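Dec 23, 2007

The ferry to Hukley had stopped running for the winter, so he took the long road through Vorka and got to his mother's house after dark. His sister's car was already in the yard. There was no snow, only frozen mud with tire tracks in it.

She had the kitchen light on and the back door propped open with a boot. The smell of the house had changed. It had been closed up for five weeks, and now it smelled of drains and cold soot.

"The pump's out," she said. "I've been hauling water from the Jallow place."

"Did you prime it?"

"I primed it twice."

He went down to the cellar with the flashlight and primed it a third time. It ran for a minute, coughed, and quit. He stood with his hand on the pipe. His father had put the pump in and had written the date of every repair on the wall beside it in carpenter's pencil. After he died their mother had kept it up, in ballpoint, with the price of the part next to each date. The last line said only *belt*, and there was no price.

He checked the belt. It was fine. He found the trouble in the pressure switch, where an earwig had got between the contacts, and he scraped them clean with his pocketknife. The pump caught and kept running. He looked around for something to write with, found nothing, and went back upstairs.

"What was it?" she asked.

"A bug."

They ate soup out of the pot. She had sorted the kitchen already. The good dishes were wrapped in newspaper, and the rest sat on the counter in stacks, waiting to be argued over. He didn't want any of them. He told her so and she said that wasn't the point, she wanted him to look.

So he looked. There was the blue bowl with the glued rim. There was the gravy boat that had only ever held rubber bands. He picked up a saucer and put it down again.

"I'll take the bowl," he said.

"You don't even like the bowl."

"You asked me to look."

The man from Halilović was coming in the morning to see the land. He didn't want the house. He had been polite about it on the phone, she said, and had used the word *clear* several times, and it had taken her a while to understand that he meant with a bulldozer. He would pay a fair price. He would take the orchard too, all 6 acres, and the well.

"And the pump," her brother said.

"I suppose he'll have to."

He slept in his old room under two coats. In the night the wind came up off the water and worked at the loose shutter, as it always had, and he lay there waiting for someone to get up and see to it. Then he got up and saw to it. The hook had come out of the frame. He tied the shutter with a shoelace and stood at the window. Across the inlet there were three lights at Hukley, where there used to be one.

In the morning she was at the table with their mother's account books. They went back to before either of them was born. Feed, seed, nails, doctor. Their mother had put down everything, even the nickel she found on the church steps, which was entered as income.

"Listen to this," his sister said. "'Lent next door, one ladder.' Then every December after that, 'Ladder still out.' Year after year."

"Did she ever get it back?"

"I haven't come to it."

He made coffee. She turned pages. Outside, the orchard was gray and very still, and a few apples hung on the top branches where no one had been able to reach them.

"Here," she said. "No. That's a different ladder."

He laughed, and then she did, and it went on longer than the thing deserved. When it was over she wiped her face with a dish towel and closed the book with her finger in it.

"I don't want to sell to him," she said.

"You said it was a fair price."

"It is a fair price."

"You live a day's drive from here. So do I."

"I know where I live."

He drank his coffee. He thought about the roof, the taxes, the shutter, and the road in March when the creek came over it. He was good at that kind of thinking and had been doing it since the funeral. He could have recited it for her. She could have recited it back.

"We could rent out the orchard," he said. "The Jallows used to ask."

"She never would."

"No. But they used to ask."
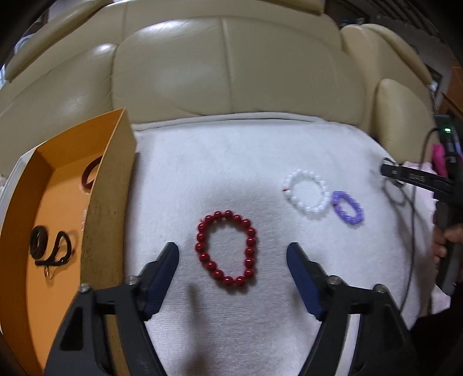
Neither of them had thought to ask again, the old woman at the Jallow place told them when they walked over with the empty water cans, and she had wondered when they would get around to it. Her grandsons wanted the trees. They would prune them this winter if somebody would say yes. They couldn't pay much, and they wouldn't touch the house except to look in on it after storms.

"How much is not much?" his sister asked.

The old woman told her. It would cover the taxes, or nearly.

They stood on the porch with the cans. His sister looked at him and he looked at the side of the barn, where a ladder hung on two pegs. It was a long wooden one, painted green at the feet, the way his father had marked all his tools.

"Is that ours?" he said.

"I expect so," said the old woman. "Your mother never came for it."

They carried it home between them across the field, he in front and she behind, changing sides at the fence. A truck was parked in the yard with *Halilović* on the door, and a man in clean boots was standing beside it, looking up at the roof.

"You go talk to him," his sister said. "I'm going to get those apples down."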